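先在屏幕里把桌子摆乱

2020年11月7日

共享工坊Flurneo里有一条不成文的习惯:谁要做机械臂项目,先占一张工作台,先把底座锁死,然后再想它要干什么。我在那里待了一段时间,自己也这样干过。现在我的看法变了。在家里或者在共享工坊里做这类东西的人,应该先把房间和桌子在仿真里搭出来,搭得乱一点,跑够了次数,再去钻第一个孔。

我手上的项目叫Valtden,目标很小,让一条机械臂收拾家里的矮桌。八月开始动手,到现在桌面上的零件还没装齐,但是仿真已经跑了将近3000次。这个次数在研究机构里不值一提,对一台放在书桌下面的旧电脑来说,已经要开着窗户散热了。

先说我为什么觉得乱是必要的。网上能找到的入门场景,大多是一块平整的台面,中间放一个方块,背景是纯灰色。在这样的场景里,写得很糟的程序也能抓得很漂亮。我第一个版本就是这样,抓方块几乎不失手,我还录了视频发到工坊的群里。换成有木纹、有阴影、背后还有家具的房间,同一个程序连目标在哪里都找不到。它把光影的分界线当成了桌子的边。

从夹爪这一侧往外看,这个问题最明显。红色木面上有斜着走的纹理,机械臂底座下面那块深色面板上又压着几块形状不一的影子,颜色和旁边的深棕色表面差得不多。人看一眼就知道哪里是影子,程序需要有人一条一条教给它。

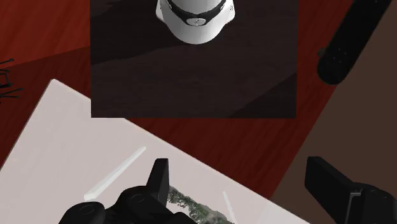
关于“先做实物”的说法

Maya Issa和我意见相反。她在工坊里做夹具,手很稳,东西做得比我好。她的理由我听过很多遍:仿真里的摩擦是编出来的,仿真里的布不像布,仿真里的电缆从来不会缠住关节。花两个星期调渲染,不如花两个星期让真的手指去夹真的杯子,夹坏了再做一副。

她说的毛病都存在,我不想辩护。我场景里那团深红色的软东西,看起来有褶皱,有鼓起来的地方,可是碰上去的反应和家里的抹布差得很远。如果有人靠它去调夹持力,调出来的数字没有用。我自己就没有拿它调过力,只拿它当遮挡物。它把一块白色的东西挡住一部分,程序要判断露出来的那一点算不算一个可以抓的物体,这件事和布的手感没有关系。

我和她的分歧在于钱和时间花在哪里。她有车床的使用权,也有做坏了再做的本事。多数来工坊的人没有。他们有的是一台电脑、一些下班后的晚上,还有一笔花出去就要跟家里人解释的预算。对这些人来说,最贵的错误是底座的位置。底座装偏了,手臂够不到桌子的另一头,补救的办法是把整个台子拆掉。我见过一个做了一半的台子在墙角靠了很久,孔打得很整齐,位置全错。

底座放哪里,仿真能回答得相当好。连杆长度和关节角度都是几何问题,跟摩擦没什么关系。我在Valtden里前后换了13个底座位置,每换一次只需要改几个数字,再让它跑一个晚上。最后选定的方案是把底座放在一块深色的大台体上,紧挨着桌子,中间留一条窄缝。这条缝最初是没有的,后来想到真桌子会被人推来推去,就加上了。

借现成的手臂模型来做这件事也完全可以。我场景里用的是一条白色手臂,上面印着FRANKA EMIKA的字样,和我将来装得起的东西不是一个档次。有人说这样没有意义,因为尺寸不一样。我的做法是先用它把流程走通,包括取图、找物体、算路径、合拢夹爪,然后再把连杆换成自己的尺寸。流程里的错误和手臂的价钱没有关系,早一点发现总是好的。
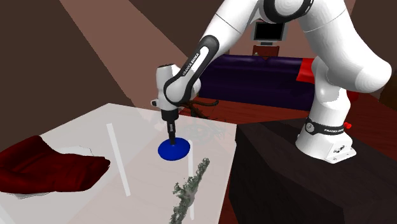
合拢的夹爪竖直向下,指尖抵着蓝色圆盘的上部。仿真渲染。

再说桌面上该放什么。我的意见是放讨厌的东西。方块不讨厌,杯子也不算太讨厌。扁而光滑的圆盘很讨厌,边缘低,没有地方下手,从上面合拢夹爪很容易滑开。我把它放在桌上最容易够到的位置,让程序反复去碰。另外一样是一条灰绿色的、表面粗糙的长条,轮廓参差不齐,从桌子近处横过去。它有时候被认成一个物体,有时候被认成三四个。收拾桌子的机器总会遇到这种东西,家里有孩子或者有植物的人都明白我在说什么。

桌面我用了半透明的。从上面看下去,细细的白色桌腿透过台面显出来,像是几根放在桌上的白条。程序去抓过它们。Maya看到以后笑了好一阵,但是她承认,自己家的玻璃茶几也会出同样的问题,而她原本打算把深度相机直接架在那张茶几上方。那次谈话之后,她把相机的支架改成了可以换角度的。

反对者还有一个更难回答的理由:仿真容易让人上瘾。这一点我同意,并且我就是例子。背景里的沙发和显示器,还有那棵枝条扭来扭去的东西,我加的时候都对自己说是为了干扰识别。前两样确实有点用。后来我花了整整一个晚上挑沙发的颜色,那就跟机械臂没有任何关系了。工坊里有人做过一个叫Umari的移动小车,仿真里的走廊漂亮得可以拿去卖房子,小车本身到现在只有两个轮子装上了。

所以我给自己定了几条规矩,写在电脑旁边的纸上。场景里每加一样东西,要先写下它用来测什么。同一个问题在仿真里连续3个晚上没有进展,就停下来,去做实物。凡是和接触力有关的参数,一律不在仿真里定。一共4条,最后一条是不许改沙发的颜色。

有一件事我觉得讨论得太少,就是该从几个方向看。很多人只架一个视角,看到夹爪对准了物体就算成功。换一个角度再看,夹爪可能悬在桌边外面,离东西还有一截。我现在每次跑都会存几个方向的画面,早上起来先看它们,再看日志里的数字。数字说末端到位,画面里夹爪是空的,这种情况我碰到过不少次,多半是坐标系写错了符号。

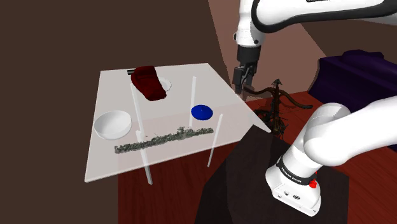

换一个方向看桌子:夹爪空着,悬在桌子右侧边缘一带。

家庭和共享工坊的项目,条件和实验室不同。没有人替我们把场地清出来,晚上九点以后不能开电钻,桌子白天还要给别人吃饭用。这些限制恰好都不妨碍电脑在那里安静地跑。我认识的几个半途放弃的人,大多是在拆第二次台子的时候放弃的,编程方面他们并不差。

Flurneo的工作台登记表上,目前只要求填材料和占用时间。我建议加一栏,凡是要固定机械臂的,附上一张够得到哪里、够不到哪里的图,用什么软件画都行,手画的也可以。Maya不赞成把它写成要求,她说这会把喜欢动手的人挡在门外。她同意在墙上贴一份样例,用她自己夹具台的尺寸来画。

我的底座下个月钻孔。孔位已经用铅笔画在板子上了,旁边留了一排备用的。Maya说备用孔太密,板子会变弱,我准备听她的,隔一个去掉一个。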